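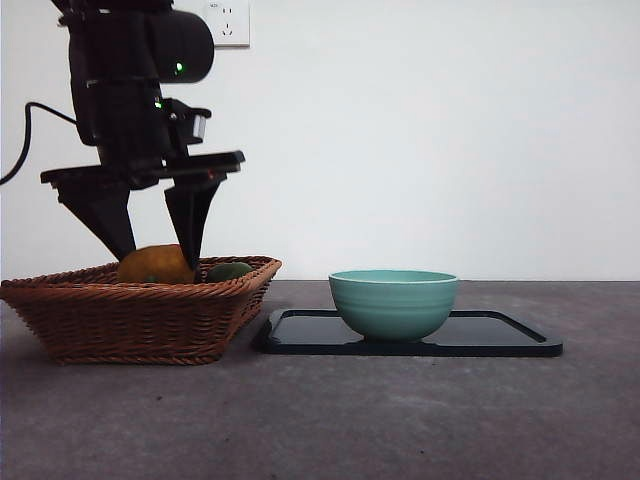 Words by Elínborg Lykkegaard

Filed under: Days Out, Crafts, Slightly Muddy Shoes

I have wanted to go to the Drostard open day for years, and every January I manage to find out about it the week after. This time my cousin Kári texted me at seven in the morning to say it was on, he was driving, and I had until half past to find my boots. I found one of his and one of mine, as it later proved, but never mind!

Drostard is a basket works, for anyone who hasn't come across it. They grow their own willow on the wet fields behind the sheds, and the lane down to it is so narrow that we met a tractor and had to reverse all the way back to the chapel (Kári reversed, I shouted). By the time we parked it was gone ten and the first tour had left without us, so we had a coffee and a very good cheese scone and stood by the stove until the next one.

Our guide was Grímur Thoroddsen, who has worked there since he left school and talks faster than anyone I've ever met. He took us out to the beds first. The willow is cut once the leaves are off, sorted by length and tied into bundles, and there were 400 of them stacked in the long shed – he had chalked the number on the door. The smell in there is lovely, a bit like a damp pencil case. Some of it gets boiled in the bark for hours, and that gives you the warm reddish-brown colour. The white stuff is stripped. I had always assumed somebody just stained it.

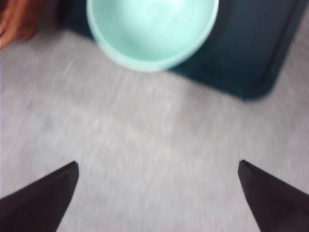 Pale green bowl, teal tray

After that came the weaving room, where I could happily have spent the whole day. There were nine benches, all low, and you sit practically on the floor with your legs out in front of you and the base on a sloping board. Grímur let us each have a go at a bit of side weave. Kári was annoyingly neat. Mine leaned, then leaned more, and a small girl beside me asked if it was meant to be a boat.

The thing I took home from that half hour is how much of it is in the wrists and how little you look at your hands once you know what you're doing. The woman at the end bench was chatting about her sister's wedding the entire time and turned out a whole shopper while we watched. My thumbs were sore for two days.

They don't only do baskets you'd carry, either. We saw log baskets, a cradle, eel traps (still ordered, apparently) and a great many square and oblong ones for kitchens. I've got a soft spot for fruit in a basket. It looks cheerful even if all you've got in is one lemon.

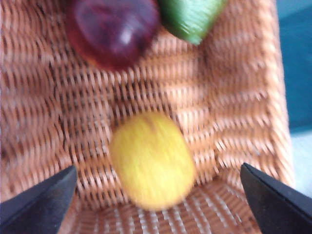
Lunch and the shop

Lunch was soup in the old boiling house, leek and potato, with bread from Ingvarsson in the village. Get there before one. We didn't, and the queue went out past the bicycles. It moved quickly enough, though, and we got talking to Bjartur, Kári's brother, who had come separately and not told either of us.

The shop is small and a bit of a squeeze. Prices are what you'd expect for something made by hand, so I went in telling myself I would just look.

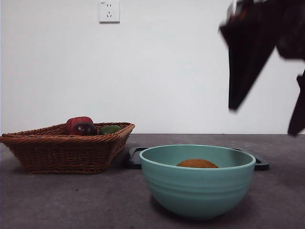 I lasted ten minutes. I came out with an oblong basket with a thick braided rim, a ball of twine and a bag of willow cuttings that I'm supposed to push into the ground and forget about. Kári bought a log basket and then had to drive home with it wedged behind his seat and his knees up by the wheel.

If you go, wear proper boots, bring cash for the scones and ask to see the eel traps. The afternoon tour finishes at four and the light goes early, so do the fields first.

240 shares | 9 comments

You might also like
A wet morning at the Planent seed fair
Ketill Hviid on mending a chair seat
Dresora woollen mill: is the tour worth it?
Three short walks with a decent bun at the end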